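Questions families ask us about the pretend-play table
Grosmont Play and Toy Library
Last updated 2018-04-26

We get a good many emails about the pretend-play table, and a lot of them ask the same handful of things, so Ngan-ling Cheung and I sat down with a pot of tea and wrote out the answers as fully as we could. If yours isn't covered, please write to us or just ask at the desk. We like being asked!

What is the pretend-play table?

It's a plain white table where children can set out a meal with a bowl, a plate and some play food, and where (because children are children) a duck or two usually comes to lunch. There's no theme to follow and no right way of laying it. Some children serve supper for half an hour, and some put one piece of fruit on a plate, look at it with great satisfaction and wander off. Both are fine with us.

Can the yellow duck be borrowed?

Yes, and it's the toy we're asked for most by name, although the name changes with every child. It goes out for two weeks like everything else, and if there's a waiting list we'll ask you not to renew. Please check the duck over before you bring it back, and tell us if anything has come loose. We won't be cross, we only want to mend it before the next family takes it home.
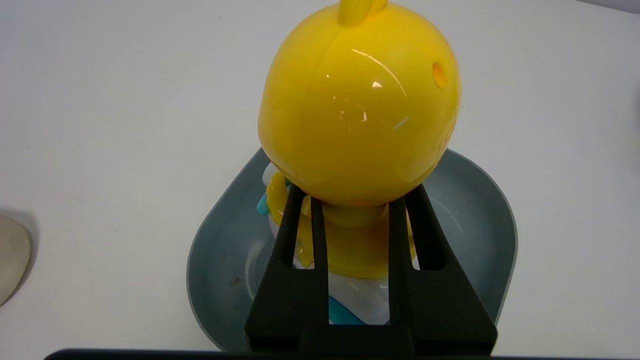

Our yellow duck, in the gray-blue dish.

How do you clean the toys between loans?

Hard plastic toys are washed by hand in warm water with a little dish soap, rinsed, and left on a rack overnight. Molded toys with small openings need extra patience, so we wipe those with a damp cloth and keep them out of the sink altogether, and we'd be grateful if you did the same at home. No dishwashers, please. We lost a much-loved tea set that way in February and there were tears on both sides of the desk.

Why do you put out so few things at once?

This one comes up nearly every week! We have 331 toys in the catalog and it would be easy to heap the table high, but we've found that our younger visitors settle down longer when there's room to push things about. A bowl, a plate, some fruit and one friendly character make a pretty good lunch party. 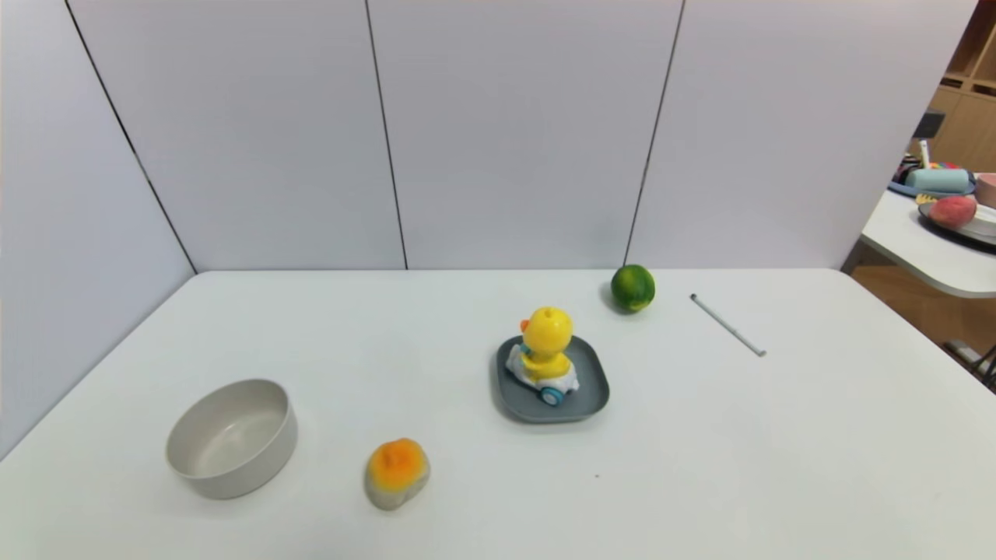 If a child would like something different, anyone at the desk will happily swap a piece or two. We do ask that the first things go back on the shelf before the new ones come out, mostly so that the smallest fruit doesn't end up under somebody's stroller.

Is the play food safe for babies to chew?

Our pretend-play sets are meant for children of three and up, and we'd rather you didn't offer the food to a baby who is still putting everything in their mouth. Ademir Dantas keeps a separate basket for the under-threes, and he's very good at finding the right thing for a teething baby. Just ask him.

Do you lend the bowls and plates too?

We do. Bowls and plates go out together as one loan, and you can choose your food separately. The off-white bowl is deep enough for a nice big serving of pretend soup, and the slate-blue plate has a raised rim, which helps when someone is carrying dessert across the living room at speed.

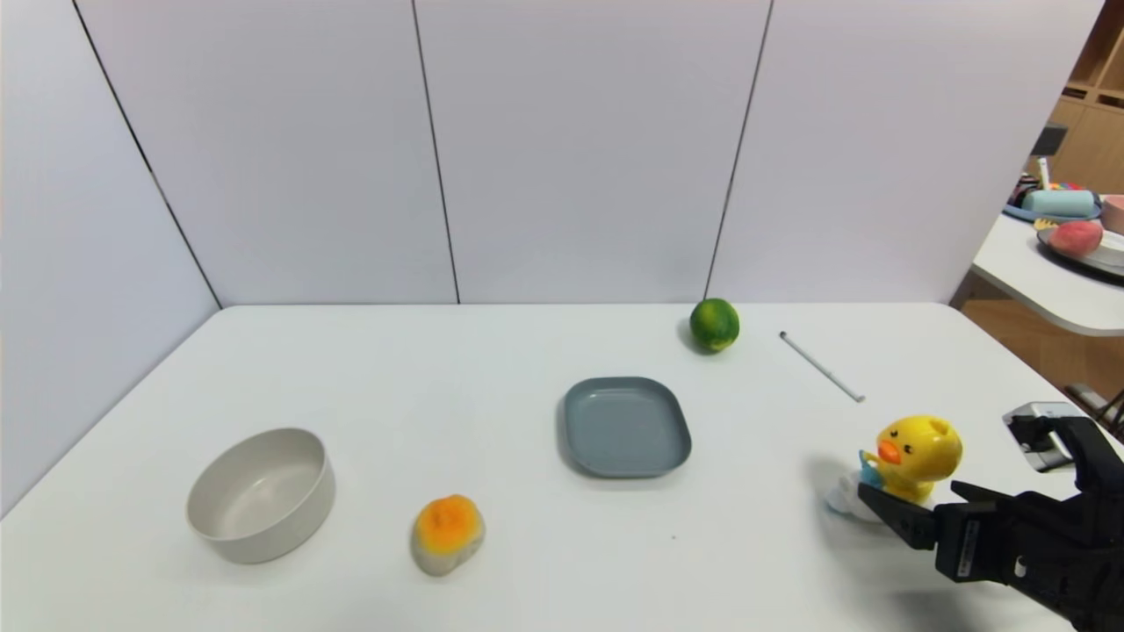

Lunch for a duck: bowl, plate, cantaloupe and a green lime.

What if we lose a piece?

Please don't lie awake over it. Look in the couch, look in the toy stove, look in your coat pockets, and if it still hasn't appeared after a week, let us know. There's no charge for a first lost piece. We keep a box of spare fruit in the back, and although a replacement may not match exactly, no child has complained to us so far.

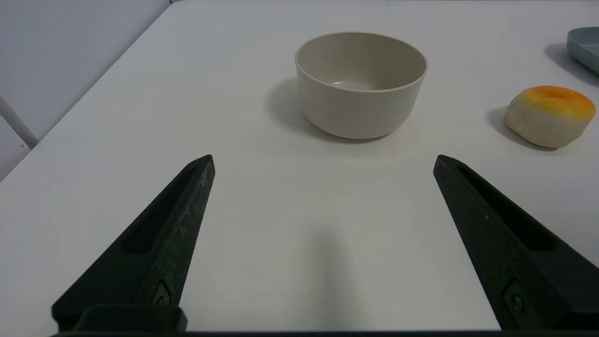
For bigger losses, such as a whole bowl, we ask for a small contribution toward a new one, and we'll always talk it over with you first. Families on a reduced membership pay nothing at all.

Can we donate toys from home?

Yes please, if they're clean and complete. Play food and simple dishes are especially welcome. We can't take electrical toys or anything with a strong smell of attic. Bring your bag to the desk during opening hours and someone will go through it with you, and whatever we can't use goes home with you again.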